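2/26/18
By Lev Boiko

Pre-run checklist, Fliltard grasp planner, Asatstead bench

1. Config file matches the release tag. OK. Build 1253 on both machines.

2. Controller loop time under limit. OK. Checked with logging on and off.

3. Joint and finger limits loaded from file, not defaults. FAILED first time. The loader skipped a blank line and dropped everything after it. Kwok has the patch, please review before April.

4. Stop command clears the motion queue. OK, 3 tries. Queue was empty each time and stayed empty after restart.

5. Old log replay. 598 grasps replayed, 187 flagged by the new collision check. Most are the same fault: the approach path clips the rim of the part. Comment: do not loosen the margin to make the number look better.

6. Perception mask and table plane.
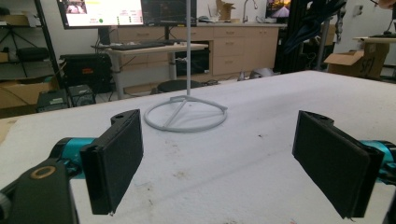
The plane fit is still the weakest step in the Darusora module. It treats dark patches as holes if the threshold is left at the default. Smudges and specks like the ones on the white tabletop need to be in the test set, and so does a thin upright rod on a spoked ring base, where table shows between the spokes. NOT PASSED, retest with the new threshold.

7. Results folder writable and backed up. OK.

Sign-off held until items 3 and 6 are closed.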